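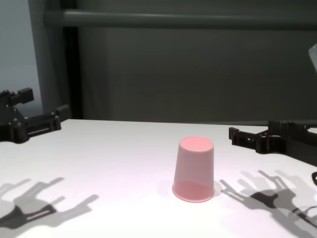
Rental Listings and Time on Market in Dolan
Term project report, Property Studies 2

1. Background
Our group looked at how long rental units in Dolan stay listed before a lease is signed. The town has two main letting agencies, Plerard and Dondirari, and both gave us access to their closed listings from March onward. We wanted to know if the wording and detail of a listing made any difference once price was taken out.

2. Method
We ended up with 186 listings. Commercial units and anything over $3000 a month were removed first. Each listing was coded for floor area, parking, pets, heating type and whether a floor plan was attached. Coding was done in a shared spreadsheet and every row was checked by a second group member.

3. Results
Listings with a floor plan were leased sooner than those without, in both agencies. Pet-friendly units also moved faster, mostly in the Drurumum neighbourhood near the college. Parking had little effect - we had expected the opposite. Units still listed after 30 days nearly always had a price cut before they were leased.

4. Limits
Dondirari records the date a lease is signed and Plerard records the date the deposit clears, so the two sets do not line up exactly. We reported them separately for that reason. Private rentals are not covered.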